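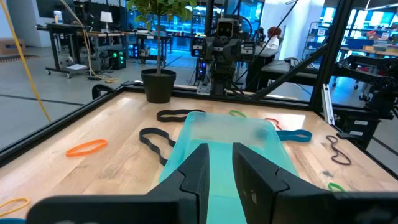
Sun-ja Ha wants the rubber bands graded by width first and color second. Her argument is that color has no bearing on what a band will hold. I agree in principle. In practice the old bands fade and the new ones do not, so color is a rough guide to age, and age matters more than either. We left it unsettled on Friday and I am writing down what I did in the meantime.

Stock on hand: one opened bag from Prisanholm, marked 400 pieces, plus the mixed lot from the drawers at Distcombe. The mixed lot is the problem. It has wide bands, thin bands, and a few that have taken a permanent twist from being left on a bundle for too long.

Test used for each band: stretch to twice its resting length, hold for a count of six, release, lay flat on the wood. If it returns to its starting length it goes in the blue tray. If it stays long, it goes in the trash. If the surface shows fine cracks at full stretch it goes in the trash without a second try. I did not test the Prisanholm bag beyond a handful from the top.

The wide ones are for the drawing rolls. The thin ones are for seed packets and index cards, doubled. A doubled thin band grips better than a single medium one but leaves a crease in card stock, so anything going to Tamuno gets a paper strip underneath. Deok-su Kong forgot the strip last time and 2 sets came back marked along the edge.

Storage. Until now the bands lived in a jar by the window, which accounts for most of the brittle ones. Sunlight and warmth both harden rubber. The shallow tray is good for sorting because everything can be seen at once, but it has no cover and should not be the permanent place. The plan is a lidded box on the bottom shelf, away from the radiator, with a pinch of talc so the bands do not stick to each other. The larger bin takes the items waiting to be bundled.

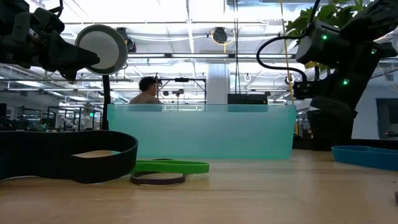 The bottom shelf needs clearing before any of this can go there. It currently holds envelopes and the broken tape dispenser. I measured the opening and the lidded box will fit only with its short side facing out. The label therefore goes on the short side.

Reorder quantity is still open. Pruronholm has a minimum of 3,000 per order, which would take us past the useful life of the rubber at our present rate. I would sooner pay more per bag and buy twice a year. Deok-su prefers one order. Will ask Sun-ja.

Also to do: wash the jar, find the talc, throw out the string ends. Stopped at 5:40. The thin bands are still unsorted.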